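Zamby grasp planning software: progress report to Eskildsen
Reporting period: February to date
Prepared by Piret Lukoševičius, with input from Steinar Riis and Yayra Eshun
June 10, 2022

Summary

Work package 3 (close-range perception) is on plan. Work package 4 (planner integration) is running late. The budget is unchanged from the last report. We ask for one decision, given at the end.

Work package 3: close-range perception

The pose estimator does well while the whole object is in view. Its weak point is the last stage of the approach, when a large object fills most of the wrist view and leaves only one or two edges to work from. In the old version the estimate drifted at this stage, and the planner kept following it.

Steinar has replaced the last stage with an edge tracker. It takes the last full pose as a starting point and then corrects it against whatever straight boundaries remain in view. If it finds none, it passes back a low confidence value and the arm holds its position. All testing so far has been in simulation, using the Lustville scene set. We rendered 3,000 approach views with varied surface textures and lighting, and kept back 400 of them for testing. The held-back views were not used for tuning.
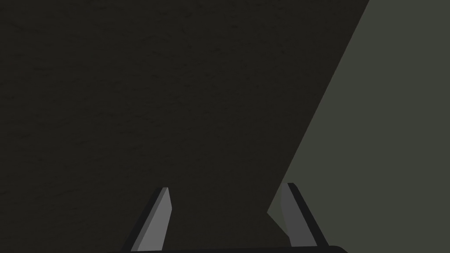 Figure 1. Simulated wrist view at close range, gripper open. One long object edge is visible against the lighter background.

Views of this type were the main source of failures in the old version. Dark, low-contrast textures gave the feature matcher very little to hold on to. The new tracker ignores surface texture and uses the boundary alone. Shadows near the fingers are still a problem, as the tracker sometimes takes the border of a shadow for part of the object. Yayra is adding a mask for the gripper and a margin next to it, computed from the known finger positions. The mask works in the viewer but has not been merged.

Work package 4: planner integration

The planner now reads the confidence value and can slow down, hold or back off. Slowing and holding are finished. Backing off is only partly done: the retreat path is checked for collisions with the table but not yet with the object itself. Until that is fixed the back-off option is switched off by default.

The delay comes from the message format. The Zonex controller interface expects poses at a fixed rate, and our tracker does not produce them at one. Jytte Eyvindsson has written a buffer that fills the gaps. It adds almost 400 milliseconds in the worst case, and that is too slow for the final approach. She is rewriting it to send a short prediction instead of waiting for the next pose.

Tooling

The replay tool can now step through a simulated run and show the tracker output next to the planner state. The build scripts have been moved to the shared server. The user notes are out of date and will be redone once the message format is settled.

Next period

Merge the gripper mask. Finish the object collision check for back-off. Complete the new buffer and repeat the held-back test with it in the loop. Start trials on the real arm.

Decision requested

We would like to move the start of real-arm trials back by 2 weeks so that the new buffer is in place first. The end date of the project would not change. Tove Ladefoged has the revised plan and can answer questions on staffing.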